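To: jikcombe-bellringing list
From: Benoît Cordier
Date: July 2021
Subject: Re: Re: the Plunport outing, and other grievances

Janik wrote:

> I see we are to go to Plunport again in October. Before anyone books a
> minibus, may I remind the list what happened last time? The tenor went
> down so badly that two of us came home with blisters, the tea was cold,
> and we never once rang anything to the end. Is there really no other
> tower in the county with its door open? Also, who still has the key to
> our ringing chamber? I have been up those stairs twice for nothing.

Dear all,

Taking Janik's points in order of how cross they made me.

The key is on its hook, where it has always been. The hook has moved. It is now inside the vestry cupboard, behind the spare hymn books, and I did put a notice up about this. I put it in the ringing chamber, which I grant was not my best work.

As for Plunport, I don't remember the tea being cold. I remember it being tepid, and I remember Janik having 2 cups. The tenor is another matter. She is a heavy bell on a long draught and the rope comes down through a hole that is not quite over the place where any sensible person would stand. You have to lean into her a bit at backstroke and then leave her alone, and most of us are bad at the second part. I include myself. I once fought that bell for the whole of a wedding and the bride asked afterwards if there had been an accident.
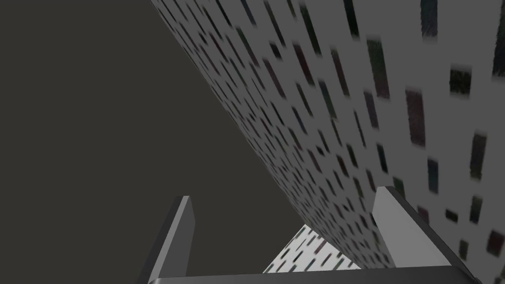

The blisters, though, I will not have laid at Plunport's door. They come from gripping the sally as if it owed you money. We had been off the ropes for a very long time when we went, our hands had turned to pudding, and then we tried to ring for an entire afternoon with one break. What did we expect? I would like us to be in better shape by October, so here is what I propose.

Practice goes back to every week for the rest of the summer. We start with rounds, properly struck, for as long as it takes me to stop wincing. Then call changes. Then, if we have been good, Plain Hunt on 5 with the tenor covering. I know that several of you think rounds are beneath you. I have stood in the churchyard and listened, and they are not.

Anyone who can't manage the stairs or would like extra help can join the handbell evenings at my house. They have been going nicely. We got through a whole course of Bob Minor last time, with only one argument.
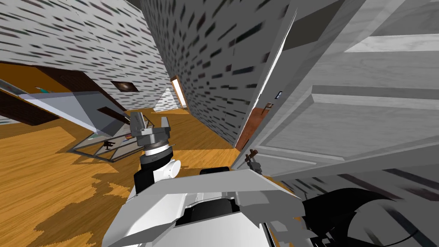 The wooden floor, and part of the glass table.

Those evenings are also a decent place to learn your place bells without the worry of breaking a stay. On that subject, we have used up our last spare. Ash is what we want, straight in the grain, and if anybody knows a joiner who will do us a pair without charging what the last one did, please write to me off the list. The last one cost over £100, and he spelled "stay" wrong on the bill.

Now, the quarter peal. Pan has asked to try for her first before the clocks change, and I think she should have it at home, on bells she knows, instead of at Plunport in front of strangers. She would like to ring the treble to Doubles. I would like a steady band round her, which means people who will turn up at the time stated and will not decide halfway through that they fancy a go at calling it. You know who you are. So does the recording on my phone.

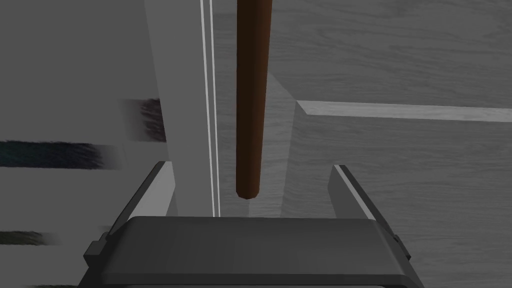 The ropes need looking at before then as well. The second has a tail end that has been spliced so often it is mostly splice, and the fourth has gone stiff with damp, as she does. Bring the fourth's rope down and hang it somewhere dry if you are passing. Please do not leave it coiled on the radiator. We all remember the smell.

Finally, the money. Each of us owes the outing fund £13, and I have had it from fewer of you than I have had excuses. It covers the minibus and a donation to the Plunport bell fund, and it does not cover lunch. Lunch is your own affair, though the pub there shuts its kitchen early and will not be reasoned with.

If there are real objections to Plunport, let me hear them by the next practice. I did ask for other ideas when I read out the dates, and I thought I had settled the thing.

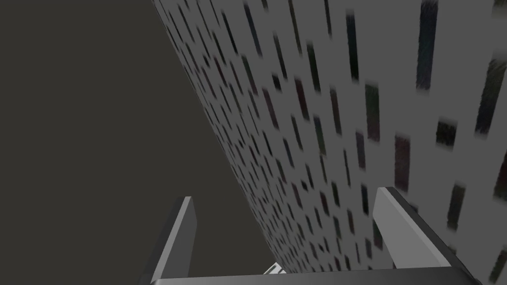

Janik asked whether we could at least go to a tower with a lighter back bell first and do Plunport after lunch, once everyone had warmed up. I have no quarrel with that, provided somebody else does the ringing round to find one. Janik, I am looking at you.

See you in the tower. The key is in the vestry cupboard.

Benoît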